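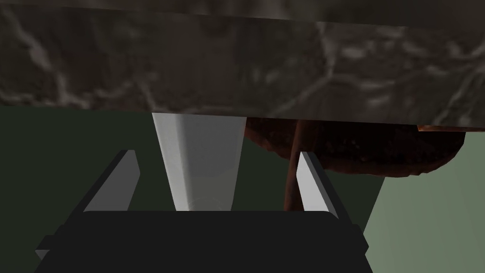 MOKGETHI, Sat 26 October

The salesman at the Enside showroom wanted me to put my cheek on the counter. He had already put his own there. "Feel how cool that is," he said, from down at toaster level. I felt it. It was cool. So is my kitchen floor, and I have never been asked to pay extra for it.

I had come because my sister is redoing her kitchen and has stopped being able to talk about anything else. She wants marble. She wants it the way people want a dog, with a list of reasons that were put together afterward. It's natural, it holds its value, it will outlive all of us. She sends me pictures at night, dark slabs with white veins running all over them, and asks which one I like. They look fine to me. They all look like a rock that has been cut.

My own counters are laminate, put in by whoever owned the house before me, in a color I would call oatmeal. I roll dough on them, I have spilled red wine on them, and once I set a hot pan down where I shouldn't have and got a brown ring that now lives under the bread box. When I sold my last place, the agent walked past counters just like these and said "Well, a buyer can picture something here." What she pictured, I think, was a bill.

So I spent most of a month asking people who sell, cut, fix and live with stone whether it is worth it. I went in doubtful and I should say so up front. I don't cook especially well and I am suspicious of any room in the house that needs a product of its own for wiping down.

The first thing to know is that almost no one in the trade will give you a price over the phone. Birkeo, which has the biggest yard in this part of the county, quoted my sister $3000 for the stone. Then came the edge. Then the sink cutout, the faucet holes, the backsplash, the removal of the old tops, and something called a template visit, in which a man comes to the house and measures it. I asked if the measuring could be skipped, seeing that I own a tape measure. It could not.

Raquel Garcia has been cutting countertops for 25 years, the last dozen in her own shop behind the feed store. She was the only person I met who tried to talk me out of anything. She likes marble and has none at home.

"People come in and they've got the picture on their phone," she said. "I ask them, do you have kids, do you use lemons. They laugh. I'm serious about the lemons."

Lemon juice is acid and marble is mostly calcium carbonate, and the two of them do what you may remember from school. The polish goes dull wherever the juice sat. The trade word is etching, and no sealer stops it. Sealers slow down stains, which are a different problem. I heard those two things mixed up in three showrooms, always in the direction that helped the sale. One young man told me his sealer made the stone "basically bulletproof," and when I asked about vinegar he went to find a brochure.

Garcia will sell you a honed finish, meaning matte, on which etching shows less. She'll also tell you to leave half a lemon face down on the sample overnight before you sign. She says some customers come back the next day and buy granite, some buy the marble anyway, and a few stop returning her calls.

What about resale? This is the argument my sister leans on hardest, and I have the least patience with it. Every agent I spoke to said stone counters help a house sell. When I asked how much they help, I got a lot of talk about feel. One said buyers "expect it at that level." I believe her. But a thing buyers expect is a cost of getting in the door, and it is a stretch to call it an investment. Nor does taste sit still. My parents paid good money for tile counters with brown grout, and they were told the same thing about value.

Then there is the business of forever. Stone lasts, sure. Kitchens don't. Garcia keeps a pile of torn-out pieces along her back fence and there is nothing wrong with most of it. She saves what she can for bathroom vanities. The rest is too cut up to use, so it sits there, or goes to people making garden paths. The hardest-wearing surface you can buy gets thrown out because somebody changed the cabinets.

I wanted to hear from an owner who wasn't also a seller, so I drove out to see Chantelle Coetzee, who has had marble in her kitchen for 40 years. Her husband put it in when they built the house. It is etched from one end to the other. There's a cloudy patch beside the stove and a chip by the sink that she thinks was a Dutch oven, though she also blames a nephew. She has never sealed it. She didn't know it could be sealed.

Did she love it? She thought about that longer than I expected.

"It's where I put the groceries," she said.

I asked what she would pick now. She said she'd like something lighter, and also a bigger window, and that the window mattered more. We had coffee. She set the wet cup straight down on the stone -- no coaster, no glance -- and I realized it was the first time all month I had seen anybody do that.

My sister, meanwhile, had been sent a care kit with her deposit. It holds a bottle of cleaner called Presto, two cloths, and a folded card listing what to keep off the counter. The card includes wine, coffee, tomato, citrus, vinegar, oil, most soaps and "standing water." I read it to her over the phone. She said everybody knows that. I asked where she planned to make a salad, and she said there would be a cutting board.

She has made her choice and the template visit is booked. I gave her my lemon and told her what Garcia said to do with it. As of this week it is still in her refrigerator, and she has asked me to stop bringing it up.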